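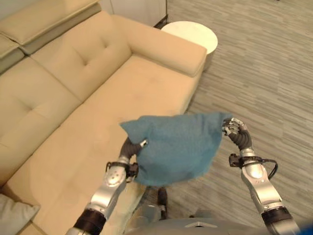
Home Stories Essays Archive Subscribe

The Lounge Assessment

By Charito Aquino

The Villanueva Residence requires that any person engaged for domestic duties be assessed in the ground-floor lounge before an appointment is confirmed. The rule was written for people. In July the Office of Household Services was instructed to apply it, without amendment, to the machine supplied by Skerkamard.

Adaeze Ezeani was named assessor. She had examined 289 applicants in that lounge and had recommended 234 of them. Her reports were short, and no resident had ever disputed one.

"The form asks for a previous employer," she told Kobina Boateng, who represented the supplier.

"Leave it blank."

"I am not permitted to leave it blank."

After some discussion she wrote "Skerkamard" and initialed the entry. The first duty on the schedule was the sofa. Pillows were to stand upright against the back, blue and gray alternating, with the seat left clear for residents. The machine stood before the cream upholstery with its hands open, and Miss Ezeani waited with her pencil over the column marked Conduct.

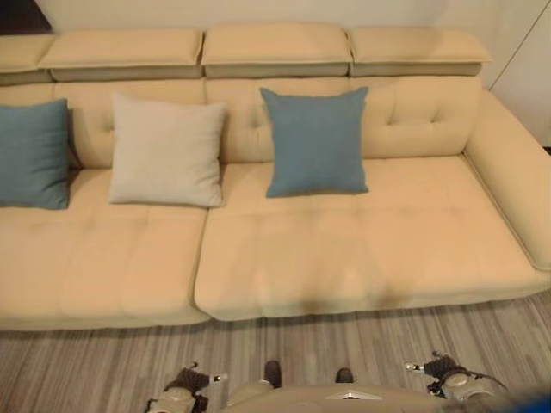 Second Duty

The schedule next called for the recovery of a fallen article. Miss Ezeani had always performed this part herself, by letting something drop and looking out of the window. Most applicants picked it up at once. A few asked whose it was, and she had thought well of them.

She placed a blue pillow on the carpet against the front of the sofa and turned away for the prescribed interval. When she turned back, the pillow was where she had put it and the machine was standing over it.

"Is it thinking?" she asked.

"It is planning," Mr. Boateng said. "There is a difference in the contract."

She consulted the form. Hesitation was allowed if the applicant remained courteous. She could find no discourtesy and extended the interval.

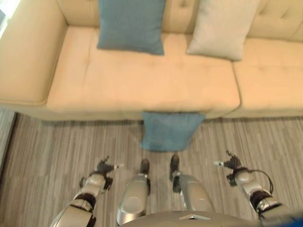
Third Duty

The towel was the last item. It had been added by a former director, Ezequiel Cordero, who held that anyone could straighten a room but that a towel showed a person's upbringing. The standard was a fold in thirds, corners matched, with the hem to the inside.

Miss Ezeani handed the blue towel over herself. Her mother had taught her this fold at a kitchen table in Clurness, standing behind her and moving her wrists — the left hand first, then the right. She had not expected to think of it that afternoon.

The machine had the towel by its upper corners. The lower edge hung crooked above the carpet, and one side had turned over on itself.

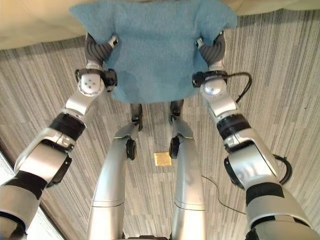

"It will need several attempts," said Mr. Boateng. "We have allowed 400 in the training budget."

"And how many has it had?"

"332."

Miss Ezeani considered the column marked Result, which offered Satisfactory and Unsatisfactory and no space between them. She had failed applicants for less. She had also, in her first year, passed a frightened young man who could not manage the hem, and he had stayed with the Residence until his retirement.

She put down the pencil, went around behind the machine, and reached for its left wrist.

"Is that permitted?" Mr. Boateng asked.

"The form does not say," she replied, and moved the wrist slowly toward the right.

Related stories

The Night Porter of Drullunness
Minutes of a Quiet Meeting, by Anas Abou Zeid
A Key for Every Cupboard
The Inspector's Second Coat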